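Gravside hand-demonstration study: frequently asked questions
Maintained by Nneka Haruna. Last edited 5th October.

What did the study claim?

That a robot arm can learn household tasks from recordings of people's hands, with very little robot data added. We tested a narrow version of that claim. Please quote the narrow version.

How much data was used?

118 recordings of people handling glasses and trays, plus 13 robot demonstrations. The recordings come from ordinary homes. That makes them more varied than lab footage, and also harder to label.

Why glasses?

Clear glass is where hand tracking and depth estimates tend to fall apart. Ribbed tumblers standing upside down on a steel tray, on a glossy tabletop, give the model reflections on nearly every surface. If a method only works on matte plastic cups, I'm not interested in it.
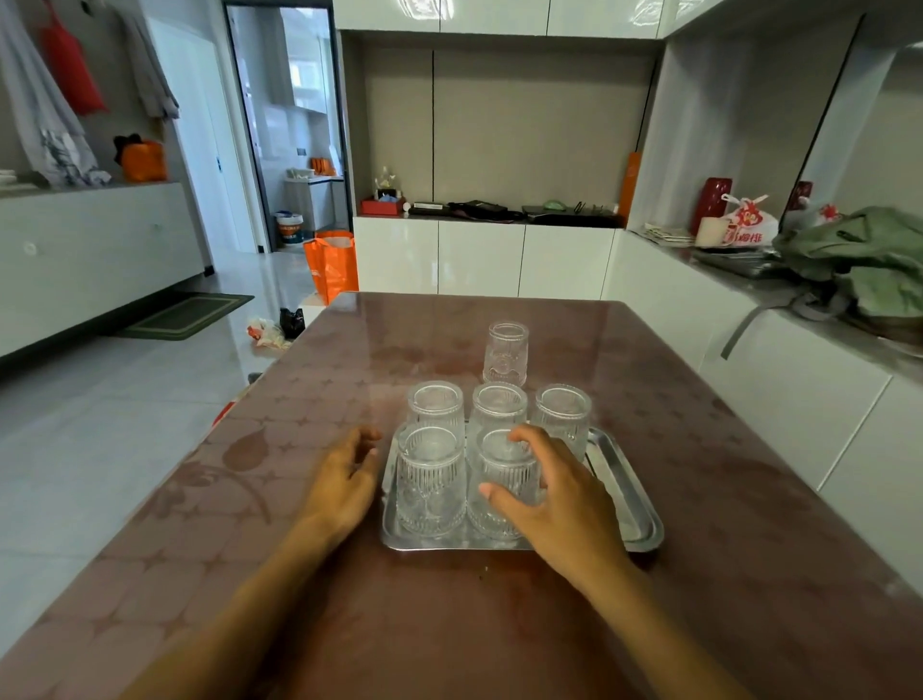

Did it work?

Partly. The policy picked up a single glass more often than our robot-only baseline did. With glasses standing close together the advantage shrank to nothing we would defend. Leszek Bednarek reran the close-spacing test and got the same answer.

Isn't a human hand too different from a gripper?

Probably, yes. A person can put a thumb on one side of a glass and lay the fingers over the top. Our two-finger gripper can't copy that, so we map the hand to a single grasp point and throw the rest away. I suspect we throw away too much.

Does more human video help?

We don't know. Przemysław Tokarz thinks it will. The curve he bases this on has two points.

Was it tested in new homes?

In eight kitchens, all with good light. I wouldn't call that generalization, and the paper shouldn't have either. The wording will change in the April revision.

Can I get the recordings?

The labels, yes. The video depends on consent from each household, and several have not replied.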